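Speaker notes, newcomers' evening, Nurkoscombe

Welcome, everybody, and thank you Naomi for the kind introduction (and the tea!). Tell them I moved here with two suitcases and a folder of papers, and I needed the folder far more.

Go slowly on residence permits. Bring 4 copies of your lease, and ask for a stamped receipt before you leave the counter.
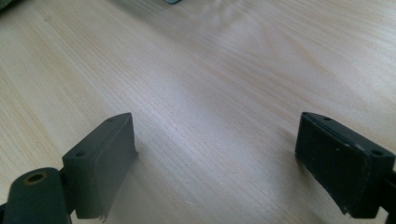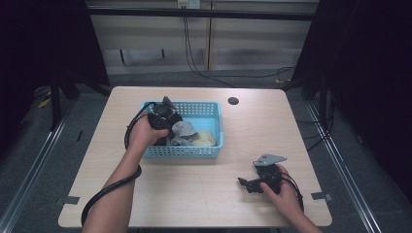

Both pictures: a light wood-grain tabletop.

Pause for questions, then the story of my first bank appointment, if there's time. Finish with Brian's language circle, which meets at 8 in the evening.

27 shares

We use cookies to improve your visit. Accept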